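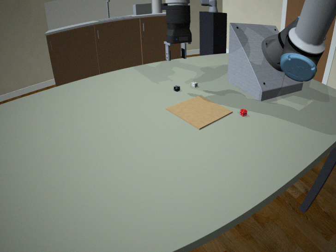

Nastavwood Dune and Beach Grass Planting: Your Questions

Every fall we get a lovely pile of letters and calls about the dune work at Nastavwood, and many of them ask the same things, so I've gathered the answers on one page. If yours is missing, do write to me (the address is on the contact page) and I'll get back to you as soon as my boots are off.
Bogdan Wysocka, planting coordinator

Why is there a fence along the beach all of a sudden?

It's sand fence, the old-fashioned slatted kind, and it slows the wind down enough that the sand it's carrying drops out and piles up. We put up 1552 feet of it between the Terthorpe jetty and the second parking lot. Please don't hang towels on it, tempting as it is! A wet towel in a good blow will pull a whole section over.

Can I still get down to the water?

Of course you can. There are three openings, at the jetty, at the bathhouse, and at the end of Rojanasak Street, and each one has a mat laid down for strollers and wheelchairs. The path by the old snack bar is closed for good, I'm afraid. I know people loved it (I proposed to my wife at the bottom of it), but the storm water was running straight up it into the street.

What are you planting?

American beachgrass, nearly all of it, with a little seaside goldenrod on the back slope where it's more sheltered. The grass comes to us as bare stems tied in bundles, and it looks like a bunch of dead straw when it arrives, so don't be alarmed.

When is planting day, and do I need to sign up?

We plant in November, starting at 8 in the morning and going until the stems run out or the light does. Signing up helps us order enough soup, but if you wake up and feel like coming, come. We had 577 people on the list last year and plenty more who just wandered over with their dogs. Dogs stay on a leash, please, and out of the new rows.

What should I bring?

Gloves, layers, and something to drink. We have 40 planting bars to share, and a narrow garden spade works fine too if you own one. Holes go eight inches deep, two stems to a hole, and then you stamp the sand down firmly with your heel.

My kids want to help. Is there an age limit?

None at all. Little ones are wonderful at dropping stems in holes. Under twelve, they need a grown-up with them.

Is the parking lot free that day?

Yes, until 4 p.m. Tell the booth you're with the planting.

What is Plunudex?

It's the online map where we log each row. You can look up the row you planted and see the notes from our spring walk. Rows 1 through 9 are still missing from it, and I'm working on that.

Can I take a few stems home for my own yard?

Please don't, but the nursery in Terthorpe sells them in bundles, and they'll set some aside if you call ahead.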